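Tips for keeping digital paperwork tidy at the home workbench, part 3

If you sign as many forms at your bench as I do (delivery slips, warranty cards, the odd rental agreement), you'll know how quickly they pile up in the downloads folder!
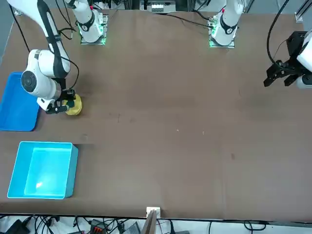

**Delphine Okafor-Reyes**, workshop editor, Kurnbridge Home Pages

My first tip is a small one, and I wish I'd picked it up years ago: rename the file before you sign it. I use the shop name, then the month, then what it is, so "Novley May warranty" turns up right away when the sander quits. Before I did this I had 206 files called "document", and I opened most of them looking for one receipt.

Second, set up one signature in your signing app and stick with it. I use Tokar, my sister likes Odoi, and both will save your initials too if you dig around in the settings.

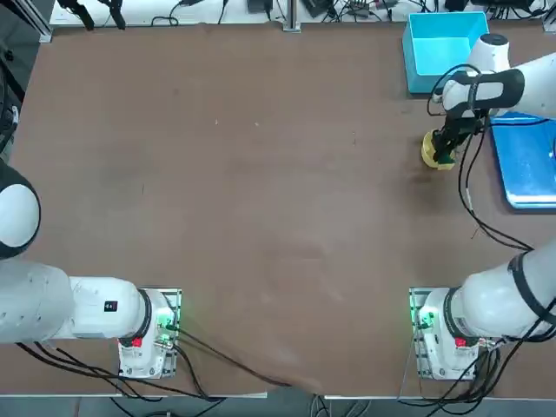
*Brown worktop, open in the middle.*

Last thing, and then I'll let you get back to your glue-ups: send yourself the signed copy the same evening. Mine all go into one mail folder, with a paper print of anything to do with the lease in the drawer under the vise.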